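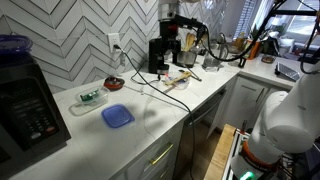

How often do the cartridges in the Markau under-sink filter need to be changed?

Change both cartridges every five months in a normal household. If the flow at the faucet drops noticeably before then, change the sediment cartridge early and leave the carbon one until it is due.

Markau Two-Stage Under-Sink Water Filter

Kitchen > Plumbing and Water > Under-Sink Filters

Print this page | E-mail to a friend

$143.00, complete with both cartridges, mounting bracket, tubing, housing wrench and dedicated faucet.

The Markau is a cold water drinking filter that mounts inside the sink cabinet and feeds its own small faucet. It uses two cartridges in line. The first takes out sand, rust and pipe scale. The second is a solid carbon block that reduces chlorine taste and smell. It has no pump and no tank, and it doesn't need an electrical outlet. Water passes through on ordinary house pressure.

We have carried this filter in the Kaltwood store for several years and it is the one we fit most often in apartments and small houses. It isn't the smallest on the market. The housings are a standard width, so you can find cartridges for it in most places that sell filters, and the sump (the bowl part that unscrews) can be bought on its own if you crack one.

What is in the box

Double filter head with mounting bracket, already joined
Two clear sumps with O-rings fitted
One sediment cartridge, one carbon block cartridge
Cold line adapter with shutoff
White and blue tubing, one coil of each
Drinking faucet, brushed finish, with washers and nut
Housing wrench
Four bracket screws
Instruction sheet

The sheet is printed small. A larger version can be picked up at the counter, or we'll put one in with your order if you write "large sheet" in the comments at checkout.

Before you order

Measure the inside of the cabinet. The filter hangs from the side wall or back wall and you need clear space under it to drop the sumps when you change cartridges. Most people forget this part. They measure the filter, find that it fits, and mount it so low that the bowls hit the cabinet floor before they come free. If you have a garbage disposal, measure the wall on the other side from it.

Look at the back of the sink for a spare hole. Many sinks have one with a cap on it, or a sprayer or soap dispenser you may be willing to give up. The faucet goes through that hole with no drilling. If there isn't one, the hole has to go through the sink deck or the countertop. Laminate and wood tops can be drilled with an ordinary hole saw. Marble, granite and quartz need a diamond bit, kept wet, and a slow hand. We rent the bit but we suggest having a stone shop drill it if you have not done it before. A chipped edge shows from across the room, and the faucet base plate only covers a little past the hole.

Check the shutoff valve on the cold line. Turn it off and open the faucet. If the water keeps running, the valve needs replacing first. An old valve that hasn't been turned in years may also start to weep at the stem after you move it. Tightening the packing nut slightly usually takes care of that.

Installing it

Set aside an afternoon the first time. Wajid Bugti in our service department does them in much less, but he has done a lot of them and he owns the right basin wrench.

Empty the cabinet completely. Put down a towel and a shallow pan.

Shut off the cold water and open the kitchen faucet to let the pressure off. Disconnect the cold supply line at the valve and fit the adapter between the valve and the line. Hand tight, then a quarter turn with a wrench. The adapter has its own rubber washer and doesn't need tape.

Hold the bracket up to the wall and mark the holes. Hang it high enough that you can get the wrench around the sump and swing it. In a thin cabinet wall, use the short screws in the bag, or put a piece of board behind and go into that. A full filter is heavier than an empty one.

Fit the drinking faucet next. It's easier before the tubing is in the way.

Cut the tubing square with a sharp knife or a tubing cutter. Scissors flatten the end and it will drip. Push the white tube into the side of the head marked IN and the blue tube into the side marked OUT. Each one goes in farther than you expect. Push until it stops, then push again. Pull back on it to check.

Open the valve slowly, with the drinking faucet open. You will hear air and see the sumps fill. Once the water runs steadily, close the faucet and look at every joint with a dry paper towel. Wipe, wait, wipe again. Check again before bed and again in the morning.

Run the new carbon cartridge to the drain until the water is clear. It will be gray at first. This is carbon dust from the block and it stops on its own.

Changing the cartridges

Close the shutoff on the adapter and open the drinking faucet until it stops running. Put the pan under the sumps. Fit the wrench and turn the sump toward the left, looking up at it from below (it is easy to get this backward when you're lying on your side). Take out the old cartridge, pour off the water, and wash the sump with dish soap and a soft cloth. Rinse well.

Look at the O-ring. If it is flat, nicked or stiff, replace it. If it is sound, wipe it and put on a thin coat of silicone grease. Don't use petroleum jelly, which makes the rubber swell.

The sediment cartridge goes in the IN side and the carbon block in the OUT side. If they are swapped, the carbon clogs early and you have paid for it twice. Tighten the sumps by hand only. The wrench is for taking them off.

Replacement cartridges are sold in pairs or as a long-term pack. The pack is $114.00 and holds enough of both types for 2 years at the usual schedule. Cartridges keep well in a dry closet as long as the wrap stays sealed.

What it does not do

It does not soften water. If you get white scale in the kettle now, you will still get it. It does not remove nitrates or salt, and it isn't meant for water of unknown quality. If you are on a private well, have the water tested first and bring us the results. Sobia Afridi at the Kaltwood counter will go through them with you and tell you whether this unit makes sense or whether you need something else. There is no charge for that.

Don't connect it to the hot line. The head is rated for cold water only and the warranty doesn't cover heat damage. Don't leave it full in a cabin or trailer that will freeze. Drain both sumps and take out the cartridges before you close the place up.

It can feed a refrigerator ice maker with a tee on the blue line. The tee isn't in the box. Ask for the Trolico push-fit tee, which takes the same tubing.

Common problems

Slow flow. Usually the sediment cartridge. If both are new, look for a kink in the blue tubing behind the cabinet contents. It tends to get pushed against the wall by bottles.

Drip at the head. The sump is cross-threaded or there is grit on the O-ring. Take it off, clean it, start again.

Cloudy water that clears in the glass from the bottom up. Air. It goes away after a few days of use.

Faucet drips after it is closed. A few drops after closing are normal with a new carbon block. If it goes on past the first week, the faucet cartridge is faulty and we'll exchange it.

Banging in the pipes. Open the shutoff fully. A half-open valve will chatter on some lines.

Warranty and returns

The head, bracket and sumps are covered for 5 years from purchase. The faucet is covered for 2. Cartridges and O-rings are wear parts and aren't covered. Keep the receipt. Unused filters can be returned with all parts in the box. Once water has been through a unit we can't take it back unless something is wrong with it.

Fitting service is available in Kaltwood and the Malik Road area. Bookings go through Nusrat Baloch, and Thursday is the fitting day. The price depends on whether a hole has to be drilled, so please say what your countertop and sink are made of when you book.

Customer comments (2)

Razia Usmani
Went in without trouble. The supply adapter was a snug fit against our disposal and I had to turn it a little. Water tastes better, coffee too. I would have liked a longer piece of the blue tubing.

Kári Grímsdóttir
On my second set of cartridges. Sediment one came out brown, which I didn't expect in a new building. Mark the change date on the sump with a grease pencil, it stays on fine.

Share (5) | Print | E-mail

Filed under: Water Filters, Sink Cabinet, Cartridges and Spares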